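Zemo Bin Picking Logs: Cable Snag Subset

README, last revised in May

Summary

This subset holds 681 pick attempts from the Zemo bin clearing setup at Jodthorpe. It was split out of the main release after a run of faults in which the cables on the outside of the arm pulled tight while the gripper was low in the bin. Of the 681 attempts, 11 ended in a protective stop that we trace to the cables. The rest are kept for comparison and are labeled the same way as in the main set.

If you only want clean picks for training, use the main release (2152 attempts) and leave this one alone. The two sets do not overlap.

What went wrong

The controller reported each stop as a collision. For the first few we took that at face value and looked for contact between the finger and the bin wall. The joint torque traces did not fit. A wall contact gives a sharp step on the lower joints. These stops showed a slow climb over one or two seconds, mostly on the wrist, and then a trip.

The climb started when the wrist turned past its usual range to reach something lying close to a wall. With the arm low, the slack in the cables was used up and they began to load the joint. On one attempt a connector at the gripper end backed out partway before the stop, and the gripper stayed closed on the part. That attempt is labeled connector_loose and has no release event.

No one was hurt and the arm was not damaged. One cable was replaced.

Setup

The arm is a KUKA, reaching into a grey metal bin with high sloping sides. The bin stands on a light wooden table and a spring clamp holds onto its rim. Cables run along the outside of the arm and over the orange joint down to the gripper. Objects are a mix of toys and small parts, and they were put in by hand with no fixed layout. The camera is fixed and does not move between attempts.

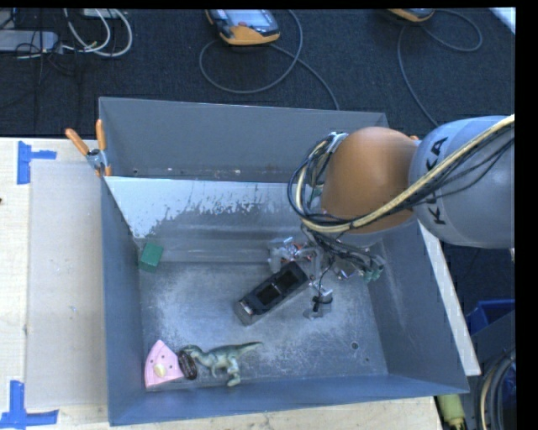 Files

attempts.csv - one row per attempt, with start time, outcome and stop code
torque/ - joint torques for each attempt, sampled at 500 Hz
frames/ - camera stills at the start, at first contact and at the end
notes.txt - operator remarks, free text, not cleaned up

Outcome labels

ok - object lifted and released outside the bin
miss - gripper closed on nothing
drop - object lifted and lost before release
cable_stop - protective stop traced to cable load
connector_loose - as cable_stop, with a connector partly out
other_stop - any other stop, including operator stops

The stop code in attempts.csv is the raw controller code and was never edited. It says collision for every cable_stop row. Filter on outcome, or you will mix the cable stops in with real wall contacts.

Known problems

Cable load was judged from the torque traces and the stills. There is no sensor on the cables themselves. Two reviewers labeled every stop separately and settled differences by going back to the traces, but a mild snag that never tripped the controller will be marked ok or miss.

The clock on the torque logger drifted against the camera clock. Offsets are in attempts.csv, column t_offset. Rows with no offset should not be used for timing.

Bin coating wear changes the look of the inner walls between early and late attempts. We did not correct for it.

Changes made after the faults

Wrist rotation is now limited in software whenever the gripper is below the rim. The Dekker planner gives up on a pick if it can't find a grasp inside that limit, so some objects near the walls are left behind - we accept that for now. The cables were rerouted with a longer service loop, and connectors at the gripper are checked before each session.

None of the attempts in this subset were recorded with these changes in place. Logs from the rerouted arm will go into a separate release under the Rerivier name.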